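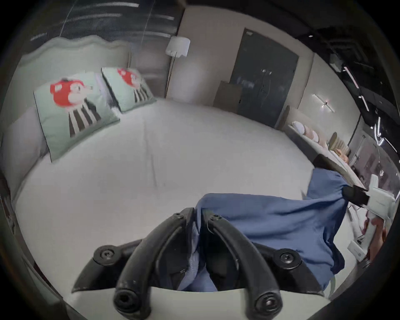 Sheets, and the very long summer of trying to sleep

August 2021

Okay, so I have finally given in and bought new sheets, after a whole summer of kicking the old ones onto the floor at three in the morning. We're up on the top floor in Clekthorpe and the bedroom soaks up heat all day long and then hands it back to you at bedtime (lovely in February, awful now!).

I read far too much about thread count first. One set in the sale was 1,087, which sounded so fancy that I nearly bought it on the spot, but then I slept on a 200 percale at my sister's and it was so crisp and light that I came home and ordered the same thing from Treltex. A plain 200, and I love it. It does crease like mad, and I've decided I'm fine with that.

Other stuff that has helped: a fan pointed out of the window in the evening, a cold washcloth on the back of my neck, and keeping the blinds down from breakfast on. I also gave up my bedtime tea, which I miss terribly. The cooling pillow from Driscombe was nice for all of 5 minutes and then it was just a pillow.

Still looking for a light blanket for fall, maybe cotton, maybe one of those waffle ones. If you have one you like, tell me in the comments, and please say how it washes!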